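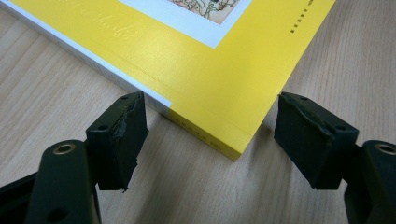
What happens to books donated to the Litport library?

They are looked over at a sorting table in the back room, then shelved, set aside for the sale or passed along to another group.

The Litport Public Library will take donated books again through the end of February, after closing its drop-off shelf for most of the winter. Liam Cullinane, who runs the used book program, said the shelf filled up in the fall and the back room had no space left for more boxes.

"We had boxes under the stairs and boxes in the staff kitchen," Cullinane said. "We needed to get caught up before we said yes to anything else."

Paperbacks make up most of what comes in. Thick ones in good shape tend to sell first, Cullinane said, and a bright yellow cover will get picked up off the sale cart ahead of a dull one. Sorters check the hinge where the spine meets the cover, look for loose pages and smell for mildew. A crease near the spine does not rule a book out. Water damage does.

Books with older covers get a second look. The library opened its current building on Kennedy Street in 1968, and a few of its first paperbacks are still on the shelves. Cullinane said he will replace a worn copy with a donated one when the edition matches.

Last year's sale moved 2000 books. What did not sell went to the reading room at the Lavley senior apartments and to a laundromat in Futmont that keeps a free shelf by the dryers.

The sorting is done on light wood tabletops with a smooth finish. The grain shows clearly, with long wavy lines and in one spot an oval like a knot. Staff ask that boxes be set on the floor and not on the wood, and that tape and price stickers be kept off it.

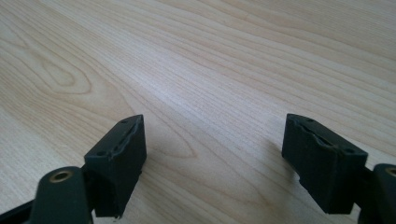
How to donate

Books can be brought to the side door on Kennedy Street from 10 a.m. to 4 p.m. Each household may bring up to 100 books during the drive. Small boxes or paper grocery bags are fine. Large moving boxes will be turned away if one person can't lift them.

The library will take paperbacks, hardcovers, picture books and cookbooks. It will not take encyclopedias, magazines, textbooks printed before 2000, or anything that has been stored in a damp basement. Audiobooks on CD are accepted if all the discs are in the case.

Donors who want a receipt should ask at the front desk before they leave. Staff will write down the number of bags or boxes but will not put a dollar value on them.

Anyone looking for a certain title can leave a request card at the desk. Cullinane keeps the cards by the sorting table and calls people when a book turns up. Requests are held until the sale opens.

The sale will be in the meeting room in the spring. Paperbacks will be 50 cents and hardcovers a dollar, the same as last year. Money from the sale goes toward new large-print books and repairs to the children's room carpet.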